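Notes for Session 3: Dials, Guesswork, and Learning to Cook by Paying Attention
Ondbridge Evening Kitchen Course, handout for students

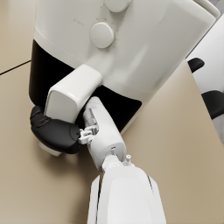 Welcome back, everyone, and thank you for all the good questions last time (I went home with my head full of them, and I have tried to work most of the answers in below). This session is about heat, and in particular about how heat gets from the place where it is made into the middle of whatever you are hoping to eat for supper. It sounds like a dry subject, but I promise you it is the one that makes the biggest difference at home, and it is the one that recipes tend to skip over. A recipe gives you a temperature and a time and sends you on your way. Your kitchen, meanwhile, hands you something like the white air fryer with its two round knobs, and it is up to you to turn a sentence written by a stranger into a setting on a machine that stranger has never met. So we are going to spend our time tonight on what those settings are really asking the food to do.

Let's start with the three ways heat travels, which some of you will remember from school. Conduction is heat passing by touch: the pan is hot, the chop is sitting on the pan, and the underside of the chop gets hot. Convection is heat carried along by something that moves, such as air or water or oil. Radiation is heat that crosses a gap, the way you feel a broiler on your face when you open the oven door and bend down too soon. Nearly everything you cook uses all three, and the trick is to notice which one is doing most of the work.

Take roast potatoes, because I always take roast potatoes. The side sitting on the tray browns by conduction, and it browns first. The tops and sides depend on the air around them, and on whatever the oven walls are giving off. If you crowd the tray, the steam coming off the potatoes has nowhere to go, and it hangs around between them, keeping everything damp and pale. Spread them out, give them a turn partway through, and you will have a different dinner from the same bag of potatoes. Those of you who did the Grandow tray exercise at home will have seen this for yourselves, and I would love to hear how it went!

Now, water. I want you to think of water as the thing that holds your cooking back, in a friendly sort of way. At sea level it boils at 212 degrees Fahrenheit, and as long as the surface of your food is wet, that surface has a hard time getting much hotter. Browning likes to happen well above that. This is why we pat chicken dry before it goes in, and why mushrooms sulk in a puddle for such a long while and then suddenly turn golden when the puddle is gone. If you take home one habit from this course, please let it be the habit of reaching for a paper towel.

A word on moving air. An oven with a fan cooks faster than one without, even at the same temperature, and people often ask me how that can be. Hold your hand out on a cold, still morning and then on a cold, windy one, and you have your answer. The wind sweeps away the thin layer of warmed air next to your skin, and you feel the chill much more. In the oven it goes the other way around: the fan keeps brushing aside the cooler, damper air next to the food and bringing fresh hot air in. The usual advice is to drop the temperature by 25 degrees when you switch the fan on, and to start checking early. Small fan-driven cookers do the same thing in a tighter space, so check earlier still, and don't pile the food up.

Next, the number on the dial. A home oven rarely sits at one steady temperature. It heats up past the mark, switches off, drifts down below it, and switches on again, over and over. On top of that, many ovens run hot or cool as a matter of habit. I once had a secondhand Gosselin range that I adored, and it ran so hot that I burned shortbread in it for most of a winter before I thought to buy an oven thermometer. Put one in the center of the middle rack, let the oven heat for a good half hour, and look at it several times. Write down what you see and tape it inside a cupboard door.

Then there is the question of when to stop, and I'll be a little stern. Please use a probe thermometer for meat. Chicken and turkey should reach 165 degrees in the thickest part, away from the bone. For bread, a plain loaf is generally baked through somewhere near 200. Large pieces keep cooking after you take them out, as the heat near the outside goes on working its way inward, so a big beef roast can come out a few degrees shy of where you want it and finish on the board while you make the gravy.

For next time

Please cook one vegetable 2 ways, once crowded and once spread out, with the same oven setting and the same amount of oil. Carrots are good for this, and so is cauliflower. Jot down the time, the color, and how it tasted, and bring your notes along even if they are messy (mine always are).

If you don't have a thermometer yet, there are a few Vemo ones in the drawer by the classroom sink that you may borrow. Sign the sheet when you take one, and bring it back with its little plastic sleeve.

We'll move on to fats and oils after that, so save your frying questions.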